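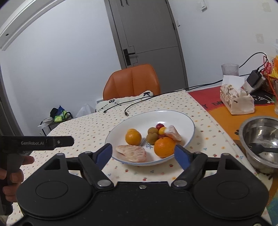

Rarnis opens a fruit table program for shared houses in Ukby

UKBY, April — Rarnis, a maker of table linen and small goods for the dining room, announces the start of its program "Fruit on the Table." The program brings fresh fruit, a serving bowl and a washable tablecloth to shared houses and small apartments in the town of Ukby. In the first season it will reach 900 households.

The idea of the program is simple. Many people in Ukby live in homes where one table must do the work of several. It is the place for breakfast, for homework, for charging the phone and for talking with guests in the evening. Fruit is often bought with good intention, and then it stays in a bag in the kitchen until it becomes soft. Rarnis believes that fruit which stands in a bowl, near the chairs where people sit, is eaten sooner and with more pleasure.

Each household in the program receives one delivery every second week. The delivery has large fruit for sharing, such as oranges and pomelo, and small fruit which a child can take in one hand, such as kiwifruit, plums and kumquats. The choice changes with the season and with the offer of the growers. The fruit comes from Aksoy, a fruit wholesaler that has served the shops of Ukby for many years and that packs all boxes for the program in its own hall.

With the first delivery comes a shallow bowl for serving and a tablecloth in a light color with a small print. Rarnis chose small prints after the trial period, when families told us that a plain white cloth made them nervous at meals. "A cloth with many little flowers forgives a drop of juice," wrote one household in its answer to our questions. The cloth can be washed at home together with other laundry and does not need ironing, although many people like to iron it.

The trial took place during the winter in 521 households. At the end, each of them filled out a short form about where the fruit was kept, who ate it and what was left over. Most of the homes kept the bowl in the middle of the dining table. Some moved it to a side table or a window. The most frequent wish was for advice on fruit that needs some work before eating. For this reason the program now includes a printed card for each kind of fruit.

The card for pomelo was the most requested. It explains how to cut off the top, how to score the thick peel from top to bottom and how to open the fruit by hand. The white skin around each segment is bitter for many people and should be pulled away. The flesh may then be put in large pieces directly in the bowl, beside the whole fruit, so that everybody can help themselves. Peeled pomelo should be eaten the same day or kept covered in the refrigerator. Kiwifruit can be cut in half and eaten with a small spoon, and a second bowl on the table is useful for peels and spoons.

Rarnis has also listened to those who said that their table is already full. A table with tissues, glasses, chargers and a basket of small things is a normal table, and the program does not ask anyone to clear it. The serving bowl was kept low and not very wide, and the cloth may be combined with any table mat that the family already has and likes.

The program is supported by Plerell, a housing association in Ukby, which informs its residents and offers its ground-floor rooms as pickup points. Residents who are not at home during the delivery can collect their box there until 8 in the evening. In total Rarnis plans to give out 3068 boxes before the end of the season — the largest project of the company until now.

Registration is open to every household in Ukby, also to those who rent a single room. The first 500 households to register do not pay for the bowl and the tablecloth. Forms are available at the Rarnis shop and at all Plerell pickup points. Please write on the form if someone in your home has an allergy to a certain fruit, and Aksoy will replace it with another one.

Journalists who wish to visit the packing hall or to receive the fruit cards in print are welcome to contact the Rarnis press office in Ukby.

About Rarnis

Rarnis designs and sells tablecloths, mats, serving bowls and other goods for the dining room. The company has its office and its shop in Ukby.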